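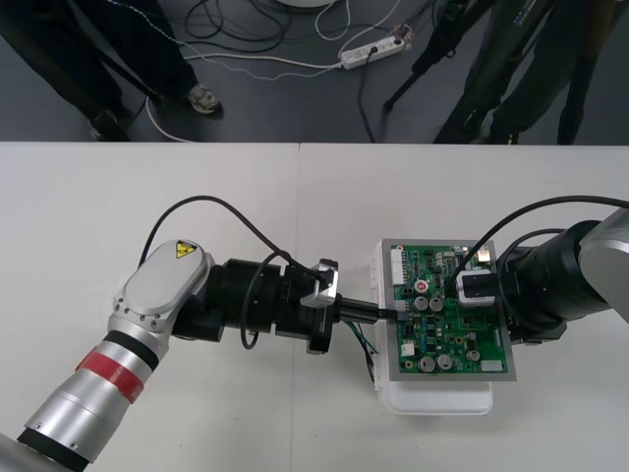
Solder

Solder is a metal alloy with a low melting point, used to join other bits of metal together without melting the bits themselves. I've been keeping this page going for a while now and it's grown well past the two paragraphs I first wrote on a Monday night, so bear with me if it wanders. I'm a hobbyist from Ballarat, I fix old radios, and I have opinions.

Name and spelling

The word came into English from Old French, and goes back to the Latin solidare, to make solid. Australians mostly say the L, Canadians and Americans mostly don't, and I've had more than one overseas phone call derailed by it (a Canadian mate thought I was talking about the army!). The spelling is the same everywhere, which is a mercy.

What it's made of

For most of the last century the stuff in everyone's shed was tin and lead. The classic electronics mix is 63 per cent tin to 37 per cent lead, and it's what's called eutectic - it goes straight from solid to liquid at 183 degrees Celsius with no mushy stage in between. That's a lovely property if your hands shake a bit, like mine do after coffee. The 60/40 version is close, but it has a short pasty range, and if you bump the joint while it's setting you can get a dull, grainy result.

Lead-free solders are mostly tin with a little copper, and often some silver. They melt higher, usually somewhere between 217 and 227 degrees, and they don't flow quite as eagerly. I grumbled about them for years. I've come round, mostly, though I still keep a reel of the old mix for vintage sets.

Plumbers have their own alloys, and lead solder is out for drinking water pipes. Silversmiths use what they call hard solder, which melts far hotter and is really a kind of brazing.

Flux

Flux is the part beginners skip, and then they wonder why everything beads up and rolls off. Hot metal grows an oxide skin and solder won't wet it. Flux cleans the skin away and keeps air off while you work. Rosin, made from pine resin, is the traditional one for electronics and gives you that smell. Acid flux is for plumbing and sheet metal, so please keep it away from your amplifier! It goes on eating the copper long after you've packed up.

Most wire for electronics has the flux running through a core in the middle. My current reel is a 500 gram one from Merley, and at the rate I repair things it'll probably outlive me.

A bit of history

People were soldering thousands of years ago, and gold jewellery from Mesopotamia shows some very fine work. The Romans joined lead water pipes with it. Stained glass makers relied on it too, and still do. Nadège Vasseur, who taught the leadlight class I took one winter, could run a bead down a seam so smooth it looked poured. Mine looked like a row of peas.

Fumes and safety

The smoke you see is flux, with next to no lead in it at ordinary iron temperatures, but rosin fumes can set off asthma and you don't want to be leaning over them. Use an extractor or open a window. Wash your hands before you eat, particularly after handling leaded wire, and don't keep your sandwich on the bench.

See also: Brazing, Flux, Leadlight, Tin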